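5. Setting up the drawer task

The Andmont build notes say you can teach the drawer pull in one sitting. Budget two. The notes also assume a cabinet bolted down, and few home shops will want to drill their table for that.

5.1 Place the cabinet on the gray work surface between the two arm bases, turned at an angle. Square to the table looks tidier and gives the wrist a worse approach.

5.2 Put the tray down with a clear band of table between it and the cabinet. Skip the Erar auto-layout tool. It placed our tray wrong 7 times before we gave up on it.

5.3 Bring the gripper over the handles with the fingers open and check the wrist camera view. You want the black bar and both fingertips visible together. If a fingertip hides the end of the handle you plan to grab, back off and come in again.

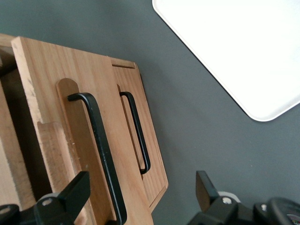
5.4 Set the pull speed to 10 percent. The Trimex controller will offer you more. Decline.

5.5 Close on the drawer front and pull in a straight line, stopping short of full travel. Run this 10 times by hand guiding before you save anything.

CAUTION: Keep your hands out from between the drawer and the gripper whenever the arms are powered. The soft-stop setting is no substitute for the stop button.

5.6 Park the second arm on its own side with the gripper open. It has no job in this section, whatever the Bhattacharjee script claims about "two-arm balancing."

5.7 Look at where the drawer front ends up relative to the tray. A little overlap when seen from the overhead camera is fine. Contact is not, so check from table height too.

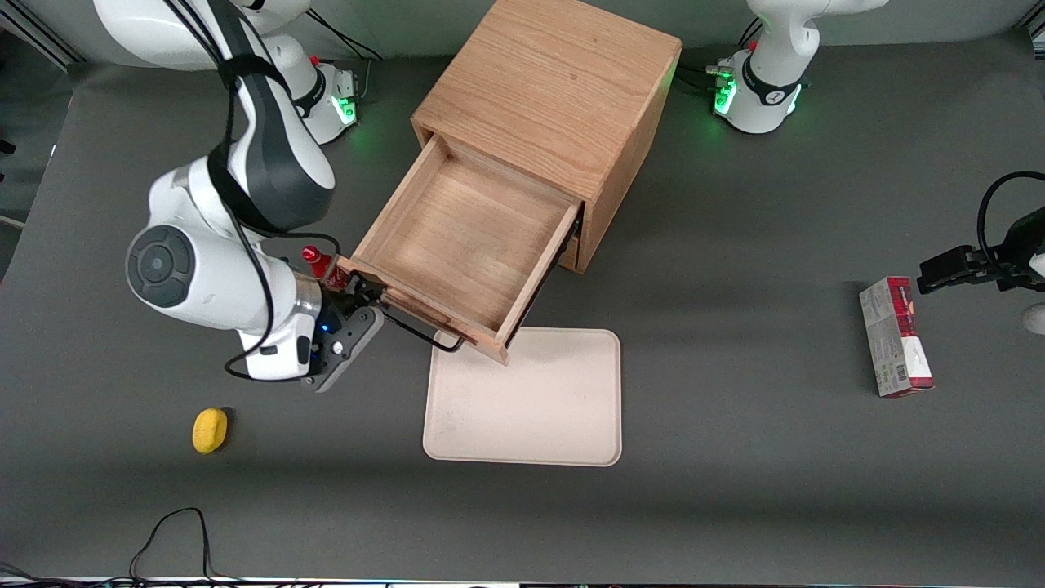 Figure 5-2. Drawer pulled out, second gripper open at right.

NOTE: If the controller shows error 337 during the pull, the manual blames the cable. Check the cable, then check your grip point, which was the cause every time for us.

5.8 Save the path under a new name. Overwriting the default also wipes the home position.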